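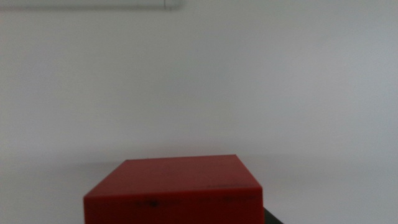 Soledad Villanueva
Household Advice Officer, Stonara

Stonara held its April open day for members with an interest in home workshops. The programme included a demonstration of robot handling with coloured blocks, attended by 32 visitors. The following tips were drawn up from the session and apply to any small bench or kitchen worktop.

Keep the background plain. A pale, uncluttered surface makes a red or green item easy to find, and the same holds for screws, lids and measuring spoons at home.

Grip both sides evenly. A square object is best held across two parallel faces, with the upper part left clear. 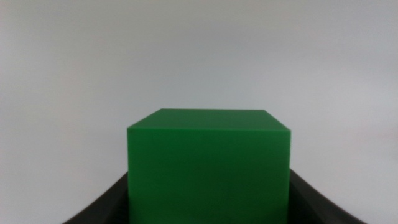 Members who use a bench vice should apply the same rule and tighten gradually – a firm hold is sufficient. Soft jaw covers are advised for painted or polished items.

Open wide before closing. Approach with more room than the object needs, centre it, and only then close the jaws. This applies equally to kitchen tongs and workshop clamps.
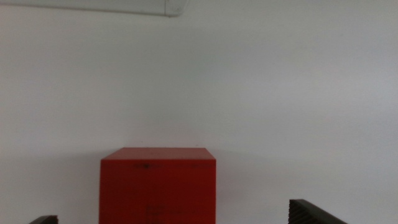
Does a small home workshop need a robot to benefit from these methods?
The methods suit hand tools equally well. Visitors practised them with ordinary clamps from the Trekell range, and no special equipment was required.

Stack with care. Set the lower item down squarely and check it from the side before placing the next. Cables should be clipped along the arm of a lamp or tool, with enough slack at each joint for free movement.
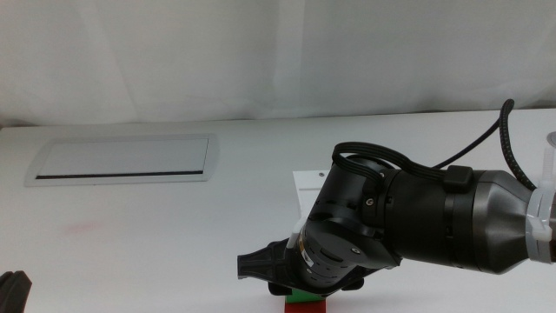
Further sessions

The next open day will be held at the Woltden centre and is limited to 25 places. Requests should reach the Stonara office by 12/1/19. Children under 8 must be accompanied by an adult.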